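Interior lining

Interior lining is the layer of sheet, board or applied finish that covers the inner face of a wall, partition or built-in unit. The term is used in building and joinery for both the material and the trade of installing it. It does not usually include structural sheathing, insulation or loose furnishings, although trim and fixed cabinet fronts are often priced under the same heading.

Terminology

Usage varies by region. In Australian specifications "lining" covers walls and ceilings alike. Canadian documents more often use "interior finish" for the same work and keep "lining" for cupboards and closets. "Panelling" refers to lining made up of discrete units with visible joints, whatever the material.

Wall linings

Most wall linings are fixed to studs, battens or an existing masonry face. Battens are set to a common plane with packers, and boards are then nailed, screwed or glued. Dark finishes show dust and scuffing more readily than mid-toned ones, and reflect less daylight into the room.

At openings the lining stops against a reveal or is returned into it. The joint is normally covered by an architrave. Where no architrave is used, the cut edge is left exposed and a shadow gap of 8 mm is commonly specified.
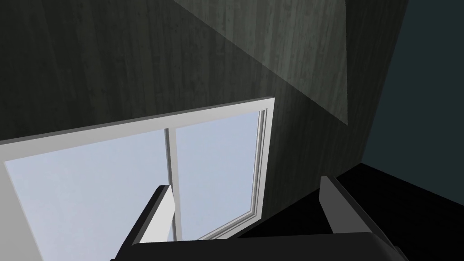

Window set into a dark wood-textured wall (computer rendering).

Wood-textured linings may be solid timber, veneer or a printed surface. The three are difficult to tell apart at a distance, and schedules therefore state the substrate as well as the finish. Pattern repeat is a known weakness of printed surfaces. The Filura range, produced at Erkthorpe, was sold with a repeat length of 3380 mm so that a full-height sheet would not show the same figure twice.

Poles and rails

Fixed poles, rails and posts are scheduled with the lining where their brackets bear on it. Backing blocks are placed behind the board before it is closed. Retrofitted brackets rely on cavity anchors, which carry lower loads.

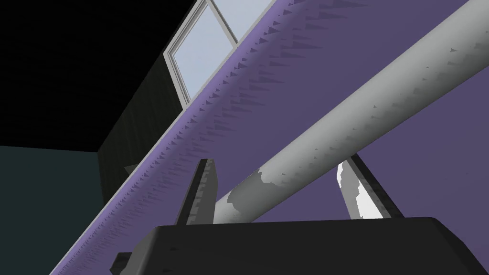

Light grey cylindrical pole (computer rendering).

Finishes for round sections are chosen separately from those of flat work, as sheet laminates cannot be bent to a small radius. Powder coating and sleeving are the usual methods.

Cabinet fronts and panels

Tall panels are prone to bow when one face takes up more moisture than the other. A balancing layer on the back face reduces the effect. 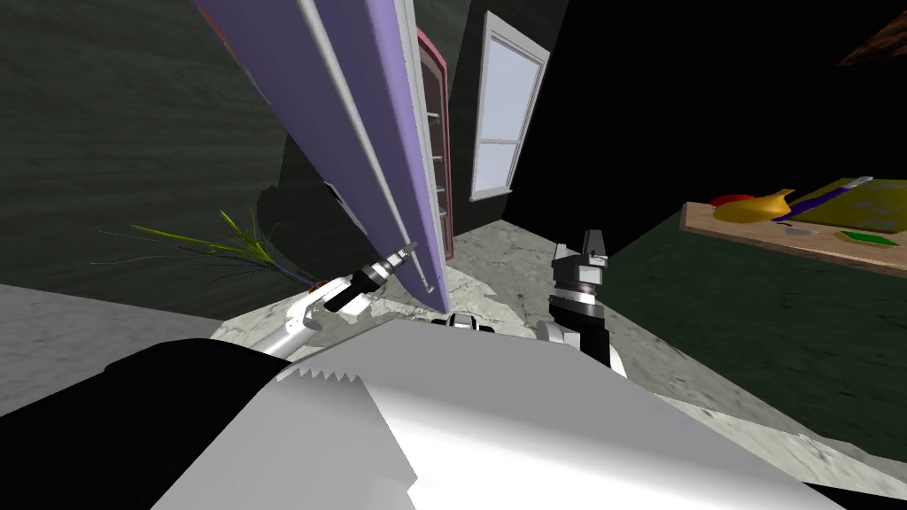
Hinge count rises with height and weight. The Findwood tables, a trade reference revised each April, list 312 combinations of panel size, core and hinge type. Strongly coloured panels are specified from a single batch where they will stand side by side.

Edge treatment

Exposed panel edges are lipped, banded or painted. Contrasting trim outlines the panel and conceals small variations in the cut. The Filali profile is a pressed-on strip for cores of 23 mm, removable without damage to the face.
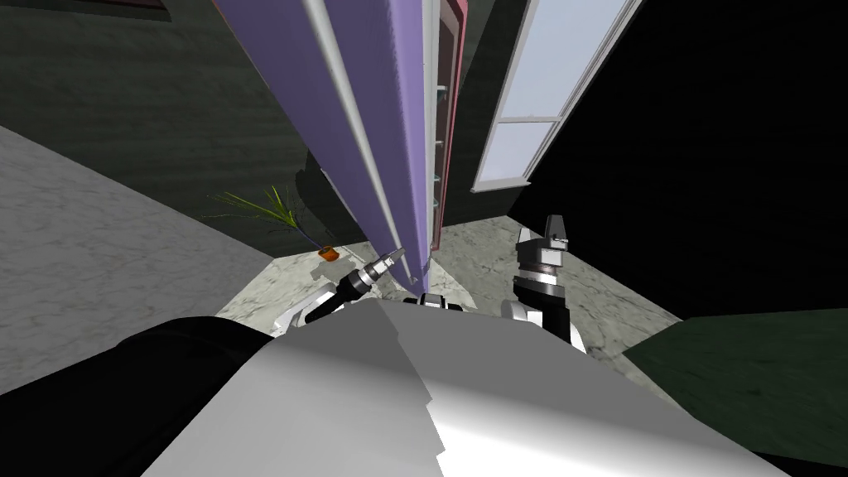

Tall purple panel with a pale trim strip following its long edge (computer rendering).

Maintenance

Linings are cleaned with a damp cloth and neutral detergent. Abrasive pads dull gloss surfaces. Swollen edges cannot be restored and the panel is replaced.

See also

Architrave
Batten
Shadow gap
Veneer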